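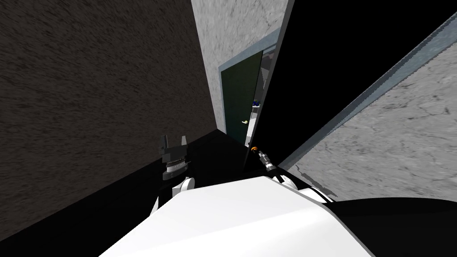 Can a robot learn to open a door?

You open doors all day without thinking. Robots find doors horrible. Which way does it swing? Where is the handle? How hard is too hard?

The Casen kit is a way for robots to practise. It is a box of software with a pretend building inside a computer, full of pretend doors. A pretend robot rolls up to one and has a go. If it bashes the door, it bashes a pretend door, and the real ones in your school stay on their hinges.

The kit comes with 100 doors. The robot can try one 1,000 times and never ask for a snack.

Musa Ogundipe and Yakubu Edet, who make Casen, also change things on purpose. They turn the lights down, or leave a door open just a crack – sneaky, but real doors are sneaky too.

Is it any good? We liked the concrete walls, which look properly gloomy. We were less keen on the instructions, which run to 13 pages and use the word "parameter" a lot. (It means a setting you can change.)

Schools can borrow the kit from November. You will need a fairly fast computer and a patient grown-up.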